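Call for participants: judging simulated button-press attempts by a robot arm 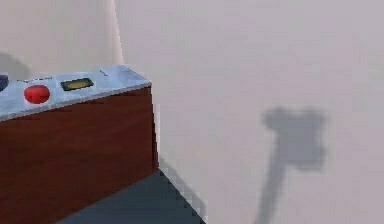

The simulated console used in the study, with the arm's shadow on the wall.

The Ploleck project is looking for adults to take part in an online study on how people judge robot movements. You will watch short clips from a simulator and tell us what you think the arm is about to do. No knowledge of robots is needed.

Background

We train control programs in a simulator called Hiler. The task is simple: move the arm to a console and press the button named in the instruction. Each program is then scored by a second piece of software, Joo, which looks at the camera view and decides whether the attempt is going well. Joo was trained on 800 attempts. When we tested it on 546 new ones, it disagreed with our own staff on 210 of them. Many of those disagreements came from views where the arm was out of sight and only its shadow could be seen.

We want to know whether people outside the project read these views the way our staff do, or the way Joo does. The answers will be used to decide how the scoring should be changed — and whether shadows should be switched off in the simulator altogether.

What you will do

You will see a set of clips in your web browser. After each one you choose which control you think the arm is heading for and say how sure you are. There is a "can't tell" option and you should use it whenever it applies. A session takes less than an hour, with a break halfway through. You can stop at any point without giving a reason.

Who can take part

You must be 18 or over, have normal or corrected eyesight, and be able to use a laptop or desktop computer. Phones and tablets are not suitable. People who are colour blind are welcome, but please tell us on the form, as some instructions name a button by its colour. Anyone who has worked on Hiler or Joo cannot take part.

Payment and data

Jillow, which runs the study, pays a fixed fee by bank transfer after the session. We store your answers under a code. Your name and bank details are kept separately and deleted once payment has gone through.

We have 466 places and will close the form when they are filled, or at the end of November if that comes first. To apply, fill in the sign-up form on the Ploleck page of the Jillow website. Session links are sent out by email at 9 am on the morning of your slot.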